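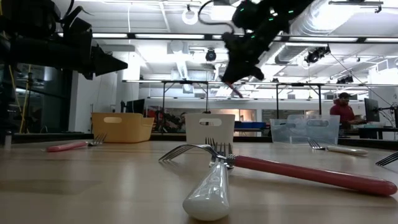
Finally sat down with the Otby cell yesterday. It had been dropping forks all week, always on the way to the bins!

First job was the gripper tips. Rubber pads worn smooth, so I swapped both sides and gave the arms a wipe down (16 minutes, my best yet).

Then the cables. Graciela Ibarra spotted one pulling tight when the wrist turns right round, so I've left it more slack – will check it again in June.

Re-zeroed the joints and ran 29 picks. Two drops, both where handles were crossed over each other. Crossed forks are still a pain.

Next up: slowing the lift a touch. Anyone else run theirs slower over shiny tables?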